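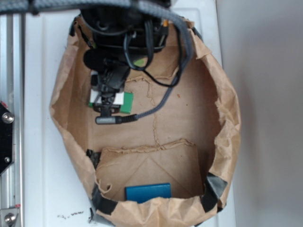
Becas Heitmann: abierto el plazo para el alumnado de último curso

Hasta el último viernes de noviembre se pueden presentar las solicitudes para las becas Heitmann, que este año vuelven a dirigirse a estudiantes de último curso de los institutos de la comarca. Se conceden 12 ayudas: seis para quienes vayan a empezar una carrera universitaria y otras seis para quienes se matriculen en un ciclo de formación profesional de grado superior. El reparto a partes iguales es nuevo. En la convocatoria anterior las plazas no estaban separadas y casi todas fueron a parar a la universidad.

La ayuda cubre la matrícula del primer año y una parte del transporte o del alojamiento, según la distancia entre el domicilio familiar y el centro de estudios. No incluye material informático. Quien necesite un ordenador portátil puede pedirlo en préstamo en la biblioteca del instituto hasta el final del curso, con la misma solicitud que se usa para los libros de texto.

Para presentarse hay que estar matriculado en el último curso de bachillerato o haber terminado un ciclo de grado medio en la comarca, y llevar al menos dos cursos seguidos en el mismo centro. Se admiten excepciones por traslado familiar, siempre que se acompañe el certificado de empadronamiento. No se exige nota mínima. El expediente académico cuenta, pero pesa menos que antes: ahora vale una tercera parte de la puntuación. Las otras dos corresponden a la carta personal y a la participación en actividades del centro o del pueblo.

La carta es la parte que más dudas genera en secretaría. Tiene que ocupar una página como máximo y contar qué se quiere estudiar, por qué y qué se ha hecho hasta ahora que tenga alguna relación con ello. Puede ser un trabajo de verano, un equipo deportivo, el cuidado de un familiar o una asignatura que se atragantó y acabó saliendo. Se puede escribir a mano o a ordenador. Las cartas copiadas de modelos de internet quedan fuera, y el año pasado hubo que descartar varias por este motivo.

El departamento de orientación ha reservado la sala pequeña de la primera planta todos los lunes a la hora del recreo para revisar borradores. No hace falta pedir cita. Conviene llevar el texto impreso, aunque esté a medias, porque en la sala no hay impresora. Las familias que quieran hablar con orientación por la tarde sí deben llamar antes a secretaría.
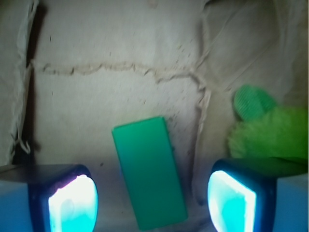 ¿Se puede pedir la beca si ya se recibe otra ayuda pública?
Las becas Heitmann son compatibles con las ayudas públicas al estudio, siempre que la suma de todas no supere el coste real de la matrícula y el desplazamiento. Quien reciba otra beca después de presentar la solicitud tiene que comunicarlo por escrito a secretaría.

Documentación que hay que entregar:
Impreso de solicitud, firmado por el alumno o alumna y, si es menor de edad, también por su padre, madre o tutor.
Copia del documento de identidad.
Certificado de notas de los dos últimos cursos. El alumnado actual no tiene que pedirlo: lo añade el centro.
Carta personal.
Justificante de las actividades que se mencionen en la carta. Basta una nota firmada por la entidad, el club o el profesor responsable.

Los impresos están en conserjería y también en el tablón virtual del instituto. La documentación se entrega en mano, en horario de secretaría, o por correo electrónico en un solo archivo. Las solicitudes incompletas no se rechazan de entrada; se avisa a la familia y hay cinco días lectivos para completar lo que falte.

En la última edición se recibieron 84 solicitudes entre todos los centros participantes. De nuestro instituto salieron 20, más que en cualquier convocatoria anterior, y tres obtuvieron la ayuda. Dos de esas personas estudian ahora Enfermería y la tercera cursa un ciclo de mantenimiento electrónico. Las tres han aceptado volver al centro antes de las vacaciones para hablar con los grupos de último curso. La charla será en el salón de actos, durante la hora de tutoría, y pueden asistir también los grupos del curso anterior si su tutor lo solicita.

La resolución se publicará en el tablón de entrada y se comunicará por correo a cada solicitante. Habrá además una lista de reserva, que el curso pasado llegó a utilizarse porque dos personas renunciaron en septiembre. Por eso se recomienda mantener actualizado el teléfono de contacto durante el verano. Quien no esté de acuerdo con su puntuación puede pedir la revisión en los diez días siguientes, con un escrito breve dirigido a la dirección del centro.

Otros avisos relacionados

El premio Irker de relato corto, abierto a todos los cursos, mantiene el plazo hasta la vuelta de vacaciones. Los relatos se entregan sin firmar, dentro de un sobre con el título escrito por fuera y los datos del autor en otro sobre cerrado. El departamento de Lengua tiene las bases completas.

La empresa Tiletex ofrece de nuevo prácticas de verano para alumnado de los ciclos de administración y de electricidad. Las plazas se asignan desde jefatura de estudios y no es necesario haber solicitado la beca para optar a ellas.

La visita al campus de Flernier, prevista para este mes, se aplaza al segundo trimestre por un problema con los autobuses. Las autorizaciones ya firmadas siguen siendo válidas. Quien haya pagado y no pueda asistir en la nueva fecha recibirá la devolución en secretaría presentando el resguardo.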